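Coursework > Product Design Year 2 > Project reports > Group 7

Storage and draining of mixed crockery on a two-tier rack

592 views | 4 comments | 2 shares

1. Purpose

The project examined how plates and bowls of different makers can share one draining rack on a short length of worktop. The work was carried out in February for the Zaltis module. Small kitchens often have one rack for everything, and bowls are the items most often left over once the plates are in.

2. Items

The crockery was bought second-hand and given set names for the record. Plain white plates were entered as Grundisum. Coloured or decorated pieces were entered as Ifans. The total budget was £50 and no item was replaced during the work.

The bowls gave the most difficulty. A plate stands between two wires and stays upright with little help. A round bowl has no flat side to rest on, and its angle depends on the depth of the dish and the thickness of the rim. The pale green bowl is shallow, with a thick rounded rim and raised decoration on the outer wall.

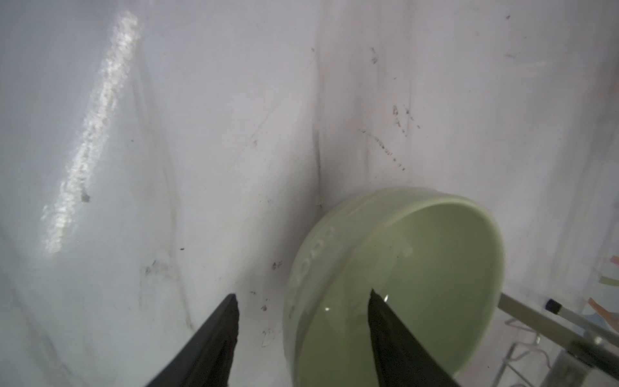 Rim thickness was therefore added to the record sheet as a separate column. Raised decoration was noted as present or absent and was not measured. The sheet also allowed for the side on which a bowl came to rest, as the first version had recorded only whether it stayed in place.

3. Method

Each load was built in the same order — plates first, then bowls. Plates went on the upper tier, on edge. Bowls went on the lower tier, tilted on their sides so that water could run out of them. A load was accepted if no item moved when the worktop was tapped by hand, and was left for 200 minutes before unloading.

The rack stood against the back wall of the test area, which has a white marble-patterned worktop and floral panels on three sides. Placing it there left the front of the worktop free for loading, but made the rear of the lower tier harder to reach.

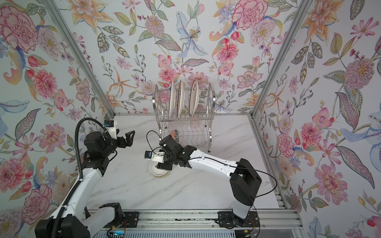 Figure 2. Two-tier rack with three plates on the upper tier and a small patterned bowl on the lower.

4. Findings

Plates could be loaded in any order without affecting the result. Bowls could not. A bowl placed before the plates was often knocked when the upper tier was filled. Wider gaps between plates made unloading easier but used up space quickly.

5. Further work

The Flerar rack, which has a removable lower tray, was not available in time. The same loads should be repeated on it — with deeper bowls if the budget allows.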